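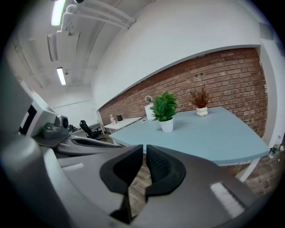

Item 2: the blue table with the two plants, and the gripper fingers in front of it.

Minutes of the working group on household and shop-floor chores
October, start 2:10 p.m.

1. Previous minutes
Accepted with one correction: the cost of the Devel trolley is 1390 dollars, not 1930.

2. Table chores
The group discussed wiping a table when there are things standing on it. The member from Stekau reported that their arm wipes a bare surface well, but with a plant pot it stops and waits for help. A smooth round pot is considered possible to lift this winter. For a pot with a lumpy surface the opinions were divided. One member remarked that dry, spiky stems are the bigger difficulty — a finger pad which touches them will break them, and then there is more to clean than before.
It was asked if an artificial plant is a fair test. Agreed to keep it for the lifting, and to use a living one for the watering.

3. Shop floor
Prunari sent the results of shelf filling at their store. From 600 cartons, the machine placed 488 without a person touching them. The night staff say they are still faster, and they are also asked to sort the garbage and the returned bottles, which the machine does not do. The group does not recommend to buy yet.

4. Laundry
Ķēniņš asks for 2000 dollars to continue the towel folding. Postponed until we receive the written plan. The colour of the towels must be stated in it, as dark ones gave poor results.

5. Other
The kettle in the kitchen is to be descaled by hand.

Next meeting in November, same hour. Closed at 3:25 p.m.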